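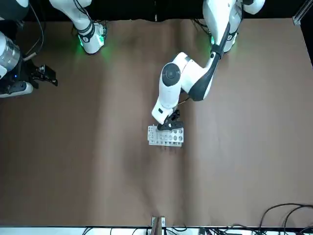
Rokport Two-Arm Recording Bench

By Bernice Sulemana
September 28, 2026
Print this page | E-mail this page
43 shares | 11 comments

The Rokport bench is what we set up when a lab wants to teach a pair of arms a small, fiddly job by showing it over and over. You get two arms, a gripper on each, a bench top sized so both can reach the middle, and the Tundier recorder, which saves joint positions, gripper opening and every camera view on one clock. Press start, do the job, press stop, and there's your example!

Test tube racks are the job we get asked for most, and we love them as a starter task. A rack is light, it slides if you nudge it, and the holes leave very little room for a sloppy approach. Our own rack set now stands at 2,854 recordings and it comes with the bench, so you can train something on your first afternoon and then start adding your own (which is the fun part).

We cover the table in plain brown paper and suggest you do the same. It cuts the glare, it's cheap, and when it gets tired you pull off a fresh length. White labware shows up nicely against it, too.
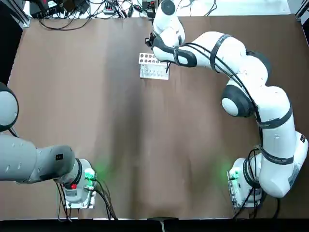

Camera views can be added or dropped per session without touching the older recordings. Most people run one fixed view and one from head height. Ülle Uibo, who wrote the Tundier playback screen, made it so all the views scrub together with the joint traces underneath, and I can't tell you how much time that saves when you're hunting for the moment a grasp went wrong. Bad takes get a tag and stay on disk. Keep them! The Siria trainer can use them as negatives.

What you need on your side: a sturdy table, two wall outlets and a desktop computer with a decent graphics card. Plan on 20 practice runs per operator before you keep anything.

Spare finger pads ship in packs of 11. The softer Mockus pads are back in October, and Rimantas Kļaviņa is keeping the list if you'd like a set from the first batch.

E-mail this page to a colleague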